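I've been making round cloth covers for small pressing tables since December, and the light blue one is the one I keep coming back to. I sell them under my shop name, Clevemness, and this page is for that size and color only (the square ones live on the Tallitz page).

The Galbraith Round is a plain, soft cover you spread over whatever table or board you fold and press on. No elastic, no clips. You shake it out, smooth it flat with your hands and start on the pile. I do my long things on it first — skirts, trousers, anything with a tie or strap that likes to wander off — and lay them lengthwise so the whole piece sits on the cloth. Light blue is great under black clothes, by the way. You can see every bit of lint!
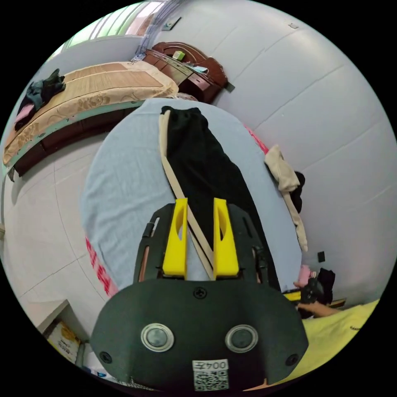 Does it shrink in the wash?

A little, the first time. I cut each one 2 cm bigger to allow for that, so wash it once before you decide it's too large for your table.

Use cool water and hang it up to dry. If you tumble it, take it out while it's still a bit damp or you'll be ironing your ironing cloth, and I've done that more than I'd like to admit. Creases from shipping come out with a warm iron.

**Details**

- Color: light blue
- Weight: 380 g
- Ships in 7 days
- Returns: fine, if unwashed
- Goes with: the Plunis padded underlay, sold separately

I've sold 1,420 covers of all shapes so far and the round ones go fastest, so if the button says sold out, drop me a note and I'll put you down for the next batch.

Page updated 2018-02-04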